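Tatgate Manipulation Project: Final Report of the Hand Tool Group

Authors: Babita Negi, Lingyun Zou, Zixuan Duan
Lab supervisor: Kulsoom Bangash

1. Purpose

The group was assigned the hand-held gripper used to record demonstrations for the towel-folding task. The work covered the finger linkage, the fingertip pads and the procedure for calibrating jaw opening from the wrist camera.
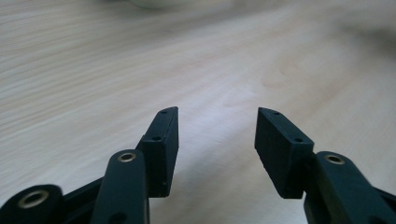
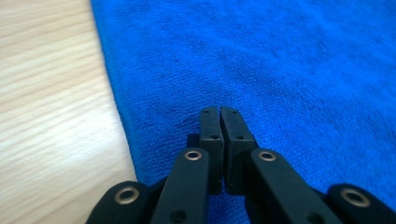 Calibration of the jaw opening was the main problem carried over from the previous term. The Hemley version of the tool used a potentiometer on the trigger shaft, and its reading drifted whenever the trigger was reassembled. We replaced it with an estimate taken from the camera image. The brass-colored eyelets in the black links were chosen as the features to track, as they stand out on pale wood and on the blue towel alike. Where the fingers are wide apart over the bare table, the inner eyelets are small but well separated. With the fingertips nearly touching over the towel, the inner pair is close to the center of the view and the large outer pair sits in the lower corners. The outer eyelets are blurred at this distance from the lens, so the fit uses the inner pair and falls back on the outer ones only when an inner one is lost.

2. Method

The detector converts each image to HSV, applies a fixed color threshold and fits an ellipse to each remaining region. Regions outside the lower half of the image are dropped. The distance between the two inner ellipse centers is then mapped to jaw opening with a lookup table. The table was built by closing the jaws on steel gauge blocks and recording the eyelet distance for each block. Yulan Zhong wrote the first detector; the version described in this report is a rewrite by Zixuan Duan with the same threshold values.

3. Test set

We labeled 390 images by hand, drawn from recordings made with and without the towel. Of these, 148 were kept aside for testing and the rest were used to set the threshold and the region size limits. A further 3,000 unlabeled images were run through the detector to look for sudden jumps in the estimate between neighboring images.

4. Results

Both inner eyelets were found in all but 2 of the test images. Both failures came from one recording in which a towel corner had been pulled up over the right link. The fallback did not help in that case, as the outer eyelet on the same side was also covered. The jump check turned up a second fault. Glare on the tabletop sometimes merged with the rim of an eyelet and pulled the ellipse center sideways. Lowering the exposure corrected this, at the cost of a darker towel.

The estimate is least reliable near full closure. A small change in eyelet distance there corresponds to a larger change in opening than it does in mid-range, and play in the pivots adds to the error. We did not measure the play separately.

5. Open items

The pads are still bare plastic. Lingyun Zou printed a mold for a silicone facing, but the casting had voids along one edge and was not fitted. The lookup table must be rebuilt if the pads change thickness.

The Bai mount, which holds the camera, can be put back on in two slightly different positions. A locating pin has been added to the drawing and has not been machined. Until it is, the table should be checked against one gauge block each time the camera is removed.

Drawings, the detector source and the labeled images are in the Trumgate folder on the lab server.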